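Villow Household Notes > Workshop > Small Furniture

Putting Together (and Putting Away) a Plastic Side Table

My neighbor Segundo Puma swears by his white plastic tables, and after borrowing one for a family supper in December I came around to his way of thinking. They weigh next to nothing, they wipe clean, and the legs come off when you need the closet space back. A few habits make the job pleasanter, and I'm happy to pass mine along!

Start by covering your work surface with something smooth and dark. White parts show up beautifully against it — and you won't be hunting for a stray cap afterward. Turn the top face down so the ribs and corner sockets look up at you, and lay the legs next to it before you fit a single one.

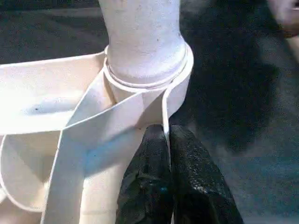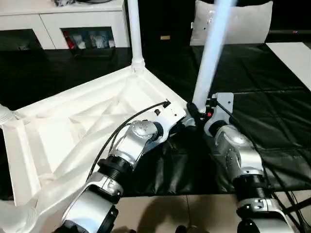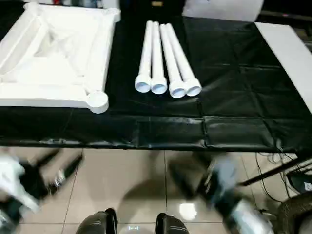 Keep one hand on the corner while you bring the leg to it, and go in straight. If it feels stubborn, back it out and wipe the socket with a dry cloth — grit is the usual culprit, in my experience. I never use oil, which only collects more dust. Once all the legs are in, stand the table up on a level floor and press gently on each corner before you trust it with the good lemonade pitcher.

For storage, I bundle the legs with a wide flat strap and slide them in beside the top, somewhere out of the sun.

Related tips
Freshening Up Yellowed Plastic Chairs
A Closet Shelf for Folding Things
Robel Nigatu on Saving Odd Screws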